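4. What happens to the bag afterwards

4.1 Why ask at all

Most writing on postal packaging stops at the doormat. Parcel made, parcel sent, parcel delivered, then a line about recycling rates and that's that. But the bag or box is still in the house. It has been opened, badly or neatly, and somebody has to decide where it goes. This section is about that decision, which in a good many homes is not made for months.

The earlier sections dealt with what comes in. Here only what stays. By "kept" we mean still in the home a week after opening and not in a bin, a recycling crate or a bag waiting by the door. Bag by the door was argued over for a long time. In the end it counts as gone, even when it had plainly been by the door since the winter.

4.2 Who was asked

Forms went to 230 households in Wurnell and Trallen in November, and 199 came back in a state we could use. Of those, 50 agreed to keep a packaging diary. The diaries closed on May 12, 2020, which was later than planned. Spring was not a normal spring and people were at home with far more parcels than they had been used to. We come back to that in 4.7.

Wurnell is the bigger place, terraced streets mostly, a post office inside the chemist. Trallen is strung out along the one road, with larger houses, sheds, lofts. We expected space to matter and it did, though less than expected. Erico Street in Wurnell has the smallest homes in the study and some of the fullest cupboards.

The diary was a plain exercise book. Write down what arrived, what it came in, how it was opened, where the packaging went. If it was used again, write down for what. Some people ruled columns. Others wrote a paragraph every evening, and one book is mainly about a neighbour's fence, with packaging in the margins. All were read in full by Ásdís Hafþórsson and then read again in a different order.

4.3 The place where it is kept

Nearly every home that keeps packaging has one place for it. Under the stairs, on top of the wardrobe, behind the ironing board. It has a name in the family, often an odd one: "the bag of bags", "the post hole", "Nan's shop". The name matters for our purposes because it shows that keeping is a settled habit. A home with a name for the place did not have to explain the question to anyone.

The place fills up. When it is full there is a clear-out, and diaries are very good on clear-outs. Usually set off by something else altogether: a visitor needing the spare room, a leak, the meter reader. The boxes go first. They are flattened, or meant to be flattened and then stood on. Padded envelopes are looked through one at a time and about these people are quite tender, if the word can be used of an envelope. Plastic bags are picked up in a handful and either all go or all stay.

That last point is new to us. Boxes and padded envelopes are judged one by one. Thin plastic mailers are judged as a heap.

One Wurnell household had moved house with the heap. It travelled inside a suitcase, was unpacked before the kettle, and went under the new stairs.

4.4 Opening

How a thing is opened decides nearly everything after. Sounds obvious. It is not in the earlier studies we read, which ask people whether they reuse packaging and leave it there.

Boxes survive opening. Tape is cut, flaps go up, the box is still a box. A padded envelope survives if the flap is peeled or slit along the top. The plastic mailer does badly. The glue holds better than the film does, so people pull, the film stretches and then goes sideways. Diaries have a lot of pulling. Teeth are mentioned. Keys too, a bread knife, "my good scissors, which I will regret".

Those who meant to reuse the bag before opening it opened it differently. They fetched scissors. They cut close to the edge, to leave as much bag as they could. One man in Trallen turned each bag over first to look for a second glue strip, and if it had one he slit it along the line and put it away before looking at what he'd bought. We asked him about this by telephone. He thought everyone did.

So intention comes first, in at least part of our group, and the care follows from it. In others it is the reverse: bag happens to open cleanly, seems a shame to throw it, is kept. We can't say from the diaries which is more usual. People did not write down thier reasons every time and we had not asked them to, a mistake in the form.

4.5 Second uses

Posting something else is the use people name first when asked. It is not the use the diaries show most. What the diaries show is storage and mess. Wet swimming things. Paintbrushes between coats. Muddy boots in the car. A bag cut open and laid flat under a leaking plant pot. Seed potatoes. A child's tooth, in a very large envelope, labelled.

Real posting does happen, mostly returns and presents. The old label is the trouble. On a box it can be covered with brown paper or peeled. On film it takes the surface off with it, or will not come at all, and then there are two addresses and a worry about which one the post office will believe. Several people turned the bag inside out. This works well enough and they were pleased with it, but the glue strip is then on the wrong side and tape has to be used, a lot of tape.

Mrs Antoniadis at the Wurnell chemist's counter (she gave us leave to use her name) sees the reused ones come through all day. Her view is that people who reuse packaging wrap better than people who don't. Too much tape but nothing falls out. We have no figures for this and put it down as hers.

There is also lending. Somebody next door needs a box of such a size and is known to know someone with boxes. In Trallen this ran along the whole road, one household being the acknowleged source. Nothing was paid. An egg or two, once.

4.6 Plain and printed

We sorted packaging in the diaries into 3 groups by how it looks: plain, lightly marked, and fully printed. A shop's name across the whole front is fully printed. A small mark by the flap is lightly marked. The rest is plain, and for plastic this mostly means grey, white or a silvery white (the colour in Figure 2, though that one is printed).

Plain is kept longer. People say so and the diaries bear it out. A plain mailer can go to anybody. A printed one says where you shop, or makes a present look as if it came from somewhere it didn't. One woman would not send her sister's birthday jumper in a bag from a cheaper shop than the jumper. Another did exactly that on purpose and wrote at some length about how it was received.

Strong colours are a special case. Kept by children, for dens and capes, then lost to the household as packaging. Silvery bags go the same way at times. Grey never does.

Size pulls against all this. A big printed bag beats a small plain one, because small ones are no use for boots. Where the diaries give both size and print, size wins whenever the second use is storage, and print matters only when the thing is leaving the house. Fits with what was said at interview. Nobody minds a shop's name in the shed.

Thickness we could not get at. People wrote "good" and "thin" and "nasty" and we have left these as they stand. A later study might hand out swatches.

Figure 2. A silvery-white plastic mailer with a red printed logo; see section 4.6.
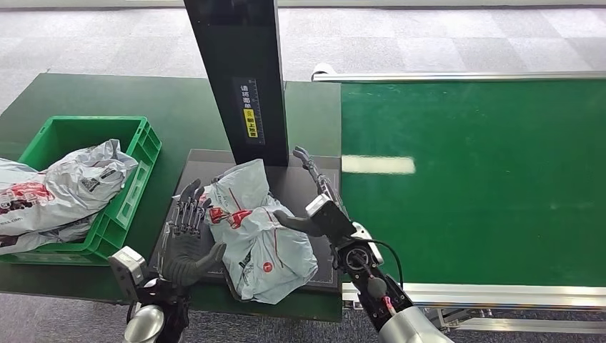 4.7 Limits

Two places, both small, one winter and a strange spring. Diary keepers are keepers by nature, and people who throw everything out at once had little to write and mostly said no to the exercise book. So the share of homes with a named place under the stairs is likely too high here.

The spring weeks are the other difficulty. Shops shut, more parcels, tip closed for part of it. Some homes kept packaging because there was nowhere to take it. We marked these entries where the writer said as much and left them out of 4.3, but not out of 4.5, where the use is the use whatever brought it about. Where the writer said nothing we had to leave the entry in.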